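Thread: the Jollcombe council vote, and what happens next
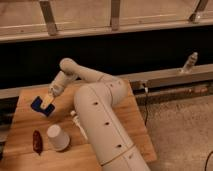 LOCAL POLITICS

1/ The council voted last night to put the Bisent bypass out to a second consultation. It passed by nine votes. I was in the public seats until 10.40pm.

2/ Edith Rengifo, who leads the opposition group, called it "a delay dressed up as listening". She wants the first result to stand. That one had 3,000 replies, most of them against the Pollock Lane route.

3/ The ruling group says the first form was badly worded. Question four asked about two routes at once. I filled it in myself and had to read it twice.

4/ The new consultation opens in September. Paper forms will be at the library and the Drurkarach Road office. Last time there were only 100 paper copies for the whole district and they went in a morning.

5/ On cost: the officers' report puts the second round at £82,000. Rengifo asked which budget it comes from. The answer was "reserves" – no further detail given.

6/ Two members of the ruling group voted against their own side. Both have wards on the Pollock Lane side of town. Neither spoke in the debate.

7/ Someone asked if this pushes the decision past the local elections. Yes, it does. The final vote is now down for the first meeting of the new council.

8/ Minutes should be up next week. I'll add the link under this post when they are.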